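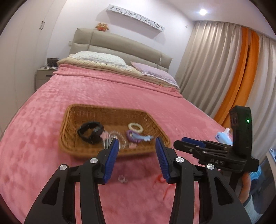

Basket pick task, both hand-held grippers in position, pads open on the left unit.

Search tickets
All fields
Go

Ticket 347: left gripper drops small items, width reading drifts
Category: Hand-held grippers > Jaw and linkage
Tags: finger pads, jaw zero, pivot screws, Paju pair
Opened: 2 Apr 2018
Status: Closed, fix confirmed

Reported problem

Paju pair, two-hand set, running the bedroom tidy list. Left unit holds large items normally (pillow, plush toy) but loses small ones part way to the basket. Worst with the hair tie and the small clip. Right unit not affected. Operator also notes that the logged jaw width on the left does not return to zero when the trigger is fully squeezed.

Firmware is the same on both units. Last full service in January.

Log

Entry 1. Pulled the width trace for the last session. Closed value on the left starts at 0 mm and ends at 3 mm. Right stays flat. The shift comes in steps, mostly after a hard squeeze, so temperature drift in the sensor is unlikely. Asked the site to stop recording on this pair until checked.

Entry 2. Site re-zeroed the left unit from the Enard menu. Held for 5 picks, then moved again. Re-zero is not a fix. Please do not repeat it between picks, it hides the step in the trace and the session then has to be thrown out.

Entry 3. Unit on the bench. Power off, trigger released. Held the base and rocked each arm by hand. Left arm has play at the pivot, right arm none. Removed the round screw cap on the left arm. Pivot screw underneath turned with finger pressure. No thread locker visible on the threads.

Entry 4. Cleaned the screw and the bore, fitted a new washer, applied medium thread locker, tightened to the value on the service card. Arm swings freely with no side play. Checked the other pivots on both units while the caps were off. One on the right unit took a small amount of turn before reaching torque. Treated the same way. Left to cure overnight.

Entry 5. Blue pads checked. Ridges on the left unit worn at the tip of one pad and the pad sat at a slight twist on its seat. Replaced as a set. Do not mix an old pad with a new one, the tips will not meet square and thin items roll out of the gap. Old pads went back to Dredach stores.

Entry 6. Zeroed both units with the new pads on. Procedure used:

1. Power on, wait for green.
2. Open the jaws fully and hold for 5 seconds.
3. Close until the pads touch along the full face. Do not crush them.
4. Store zero in the Enard menu.
5. Open and close 9 times, then read the closed value. It must be within 0.5 mm.

Left read 0.1 mm, right read 0.0 mm.

Entry 7. Site reran the small item list with the basket on the blanket. No drops on the left. Closed value at the end of the session 0.2 mm.

Cause

Loose pivot screw on the left arm, made worse by pad wear. Thread locker was probably missed at the January service, but the sheet has no line for it so this can't be confirmed.

Follow-up

Thread locker line added to the Brillach service sheet. Play check by hand added to the start-of-day list for all pairs. Spare pad sets at the site are down to 3, reorder placed.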